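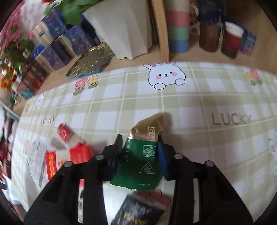
How to Set Up a Home Recycling Corner You'll Keep Using

4 min read · 53 shares · 8 comments

I love a good sorting system, and I think most homes are one free afternoon away from having one! You don't need a big kitchen or fancy bins. Mine sits beside the back door and takes up less space than a chair.

Step 1: Look up your local rules

Do this before you buy anything. Here in Brarkasby, paper and card go together, and metal goes in with plastic bottles. The next town over does it differently. Print the list and tape it up at eye level – you'll check it more than you expect.

Step 2: Save your packaging for 10 days

Keep all of it, clean, in one big bag. Then tip it out and sort it into piles. The biggest pile gets the biggest bin. Ours was cardboard by a mile, and I'd been giving it the smallest tub in the house!

Step 3: Flatten the boxes

Open both ends, press the sides together and stand them upright like files in a drawer. My neighbor Loïc Caron showed me the upright trick and it's wonderful, because you can pull out the whole stack in one go on collection morning.

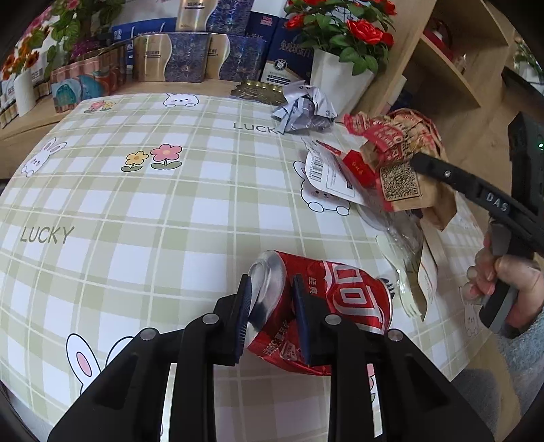 Step 4: Check before you crush

Some sorting plants read cans and bottles by shape and want them left whole, and many deposit machines need to scan the barcode. If your list says crushing is fine, go ahead – a quick rinse first keeps the smell away.

Step 5: Give glass its own spot

Low down, in something sturdy with handles. Glass gets heavy fast, so I carry ours out when the crate is half full.

Step 6: Label everything

Big letters, plain words. "CANS" works better than "METALS" for kids and guests. I redo my labels every December, when the town sends out the new calendar, and it's a job I really look forward to.

If you've got a clever setup for a tiny apartment, please share it in the comments. I'd love to see it!

80 likes · 8 comments · Share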